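Desktop shuts off after I moved it to a new apartment, no error, just dead

4 min read
Posted Thursday, July 30, 2026 by leinonen_k

I moved to Vustwood in May and my desktop has not been right since. It's a regular tower, used for photo editing and some older games. It rode in the back seat of my car on its side with a blanket under it.

What happens is it powers on fine, gets to the login screen, and then anywhere from a few minutes to an hour later it cuts out. No blue screen, no warning. The fans stop and the lights go off. If I press the power button right away nothing happens. If I wait a little while it comes back on like normal.

What I've done so far:

Tried a different wall outlet in the same room.
Swapped the power cord with the one from my monitor.
Blew the dust out with canned air.
Reinstalled the graphics driver.

None of it changed anything. The power supply is a Cloltell, the one that came with the case, and it's 7 years old. The power strip is a Cademo I bought for the new place. I don't want to buy a whole new computer if this is one bad part. Where would you start?

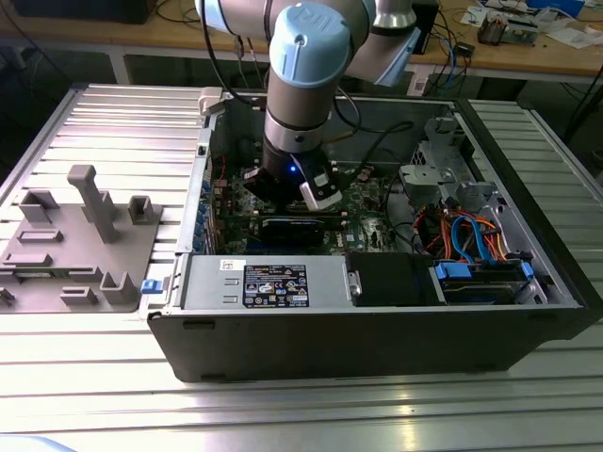 I'm fine with opening it up, and I own a screwdriver set and not much else. I don't have a multimeter or a spare power supply to test with. Event Viewer shows Kernel-Power 41 each time it happens, but from what I read that only means it lost power, and I knew that already.

Answer 1

Since it started after a move, I would check everything that could have worked its way loose before spending any money. Shut it down, turn off the switch on the back of the power supply, unplug the cord, and hold the power button in for a few seconds. Then lay the case on its side with the panel off so you can see what you're doing.

Go in this order:

Push on the big 24-pin connector where it meets the motherboard. It should click. They can sit most of the way in and still work part of the time.

Do the same for the smaller CPU power plug near the top corner. People miss this one because the cable is short and hidden behind the cooler.

Take the graphics card out and put it back in. Heavy cards sag in a car.

Check the CPU cooler. Try to wiggle it gently. If it moves, one of the mounting pins has popped. A loose cooler will shut a computer off with no message at all, and it will refuse to start again until it cools down. That sounds a lot like what you have.

If the cooler is loose, don't just press it back down. Take it off, wipe the old paste from both surfaces, put on a pea-sized dot of new paste and mount it again. Tighten the corners a bit at a time, going diagonally.

After that, install a temperature monitor and leave it up on the screen while you use the computer. If the CPU number climbs into the 90s Celsius before it dies, you have your answer. If it stays low and the computer still shuts off, I would suspect the power supply.

Answer 2

Get a new PSU. 7 years is old for one that came with a case. Mine did the exact same thing and it was the PSU.

Answer 3

I agree with the first answer about the order, but take the power strip out of the picture first, it's free. Plug the tower straight into the wall for 2 days. You said you tried another outlet but you didn't say if the strip went with it. Also use an outlet in a different room, because the ones in the same room are usually on the same breaker.

The part about it not turning back on right away could be heat, but a power supply that has tripped its own protection does that too. Next time it happens, flip the switch on the back off, wait a minute, flip it on and try again. If it starts right up after that, it points more toward the supply.

If you do end up replacing it, don't reuse the old modular cables with the new unit, even if they fit. The pins on the supply end are not the same between brands and you can kill your drives that way.

Last updated: 9 days ago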